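Davier Property Services, Umulville office
Posted July 13, 2024

# Listing Data Coordinator (residential sales)

Full time, on site in Umulville. Reports to the office manager. One opening.

## Background

Davier lists and sells single-family homes, townhomes and small condominiums in Umulville and the Gralommont district. The office carries 68 active listings. Each listing has a record in Piras, the in-house database that feeds the public website, the printed sheets and the sign riders. Errors in Piras show up in all of those places at once, and correcting a printed sheet after an open house costs more than correcting a field before it.

The coordinator owns the record from signed listing agreement to closing. The position does not involve showing homes, holding open houses or negotiating offers.

## Duties

- Create the Piras record within 2 business days of receiving the signed agreement.
- Check lot size, year built, parcel number and tax district against county records. Where the county and the seller disagree, enter the county value and log the seller's figure in the notes field.
- Enter finished and unfinished floor area separately. Basement area is never added to the above-grade total.
- Apply the room count rules in the office manual. A room without a closet and a code-compliant window is not entered as a bedroom, whatever the previous listing said.
- Update status (active, under contract, withdrawn, closed) on the day the change is reported.
- Edit the agent's description for length, spelling and fair housing compliance. The character limit in the description field is 993, including spaces. The system does not warn before it truncates.
- Upload and order photos and floor plans, and confirm that each file is attached to the correct address.
- Run the weekly exception report and clear it or assign each item to an agent.
- Archive closed files according to the retention schedule.

## Requirements

1. High school diploma or equivalent.
2. Two years of work in real estate administration, title, appraisal support, mortgage processing or a comparable records job.
3. Working knowledge of spreadsheets, including lookups and filters.
4. Ability to read a plat, a floor plan and a settlement statement.
5. Accurate written English. Applicants will be given an editing test.
6. A valid driver's license. Some county documents for Gralommont must be picked up in person.

A real estate license is not required. Applicants who hold one may keep it active but may not represent buyers or sellers while employed in this position.

## Preferred

Experience with a multiple listing system, as an administrator or as a daily user. Familiarity with condominium documents, in particular the difference between limited and general common elements. Basic skill with measuring software. Spanish is useful at the front desk but does not affect scoring.

## Hours and conditions

Office hours are 8:30 a.m. to 5:00 p.m. with an unpaid half hour for lunch. The coordinator works one weekend morning a month, with the time returned during the following pay period. Remote work is not available during the training period and is limited afterward. The training period is 7 weeks and is paid at the full rate.

The position is hourly, with overtime paid as required by law. Overtime must be approved in advance. The pay range is sent to every applicant with the confirmation of receipt. Benefits are medical and dental coverage, a retirement plan with an employer match after the first year, and paid leave that accrues from the first day. Commission and referral fees are not part of the compensation.

Parking is behind the building. The entrance on the street side has a step; the rear entrance is level.

## Selection

Applications are screened against the numbered requirements. Those who meet all six are invited to a test session at the office, in two parts:

- **Record entry.** The applicant receives a listing agreement, a county printout and a floor plan, and builds a complete record in a test copy of Piras. Speed is recorded but accuracy carries the larger weight.
- **Description editing.** The applicant shortens an overlong description to fit the field limit without changing any fact in it. 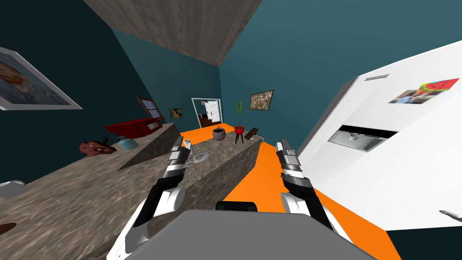 Davier agents asked that the editing part be scored on kitchens in particular, where most of their own descriptions run over: "I will write three lines on a countertop and forget to say whether the range is gas. Whoever takes this job has to send it back to me and ask, even if I'm in a hurry, and not guess from the last listing on the same street."

The request was adopted. At least one item in the editing part contains a missing fact, and the correct response is a written query to the agent. An invented value is scored as an error even if it happens to be right.

Interviews follow for those who pass both parts. References are contacted only after the interview and only with written permission.

## How to apply

Send one PDF containing a resume and a cover letter of no more than one page. In the letter, state which of the preferred items apply and describe one records error you found and how it was corrected. Leave out client names and street addresses.

Deliver the file by email to the Umulville office with "Listing Data Coordinator" in the subject line, or leave a paper copy at the front desk during office hours. Applications are accepted through the end of July. Incomplete applications are returned once for completion. Receipt is confirmed in writing.

Applicants who need an adjustment to the test session, such as larger print or additional time, should say so when accepting the invitation. Requests are handled by the office manager and are not passed to the scorers.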